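# How to fold a long-sleeved knit top so it stays folded

I learned to fold clothes from my mother, and I did it wrong for many years, because I was always in a hurry. Then for two winters I worked in the stock room of Olmedo, a small clothing shop, and there Consuelo Casado made me fold the same sweatshirt again and again until she was satisfied. What I write in this page is her method, with two small changes of mine.

It works for sweatshirts, thin sweaters and any long-sleeved T-shirt in cotton knit. For thick wool I do it differently, and I will write another page for that.

## What you need

- A flat table, wider than the garment with both sleeves open. Mine is 80 cm deep and this is enough.
- Clean, dry hands.
- A piece of cardboard of 18 cm width, if you are beginning. Later you will not need it.

A bed is possible, but it is too soft. The fabric sinks a little where you press, and the line of the fold goes crooked. If you have only the bed, put a big tray or a wooden board on it.

Please check that the garment is completely dry. Cotton knit can feel dry in the body and still be damp at the cuffs and under the arms. I touch these places with the back of the hand.

## Step 1: Open it on the table

Put the garment on the table with the front side down. The neck goes far from you and the bottom hem goes near you. Pull the two bottom corners gently to the sides, then do the same at the shoulders. Do not pull in the middle of the hem, it becomes wavy and it stays wavy.

Pass the flat hand from the center to the outside. Two or three times is enough. Small wrinkles are not a problem at this point, but there should be no double layer anywhere in the body.

## Step 2: Put the sleeves in order

Most people go too fast here. They make the body nice and smooth, and then they fold with one sleeve still in a ball. When you open the drawer one week later, there is a lump on one side and the pile is leaning.

Take one sleeve by the cuff and bring it straight out to the side. Hold the cuff with one hand and with the other hand follow the sleeve from the shoulder to the end. Then the second one. If the second sleeve is bunched against the side, do not pull it by the cuff at once. First open the folds near the shoulder, and after that the cuff comes easily.

When fabric has turned over on itself, lift the top layer, put it back to its side and smooth again. If you press on a ridge like this, you only make a crease.

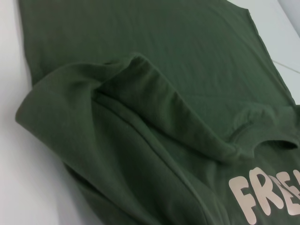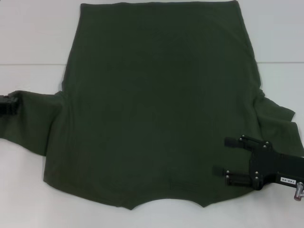
*Dark green knit on the white table. First photo: the fabric folded over in a thick ridge. Second photo: the body almost flat, with the right sleeve still bunched at the side.*

A light table helps very much with dark clothes. On my old brown table I could not see well where the edge of a dark sleeve was, and I found the mistake only at the end.

## Step 3: Fold the first side

Put the cardboard in the center, just under the neck. Take the right side of the garment at the shoulder and at the hem, and bring it over the cardboard. The fold should be one straight line from top to bottom.

Now the sleeve is lying across the back and it goes out at the other side. Turn it down at the shoulder, so it runs parallel with the fold you have just made. The cuff should finish before the hem. If the sleeve is very long, turn the cuff up one time — it is better than letting it hang out.

## Step 4: Fold the second side

Repeat with the left side. The two sides can meet in the center or overlap a little, it depends on the size. Both sleeves should be inside the rectangle and you should not see any cuff outside.

Slide the cardboard out from the top. Keep one hand on the fabric while you do it.

## Step 5: Fold from bottom to top

For a shelf, fold the hem up to the neck, one time only, and turn the garment over. The front is now visible and the neck is at the top.

For a drawer, where I like the clothes standing, fold the hem up to one third, and then again. You get a small packet. If it falls when you put it on its edge, there is air inside. Press with two flat hands, wait a few seconds, and try again.

## Some common problems

**The packet is thicker on one side.** One sleeve is crumpled or it lies on top of the other. Open until step 3 and look at the sleeves. It is not necessary to begin from zero.

**There is a diagonal crease on the front.** The body was twisted when you put it down. Check the side seams: they should be at the two sides, and in cheap T-shirts they often turn after washing.

**The pile falls.** I put maximum 11 pieces in one pile, and fewer if they are sweatshirts. The heavy ones go at the bottom.

**Small loose threads at the hem.** Cut them with little scissors before folding. Do not pull them.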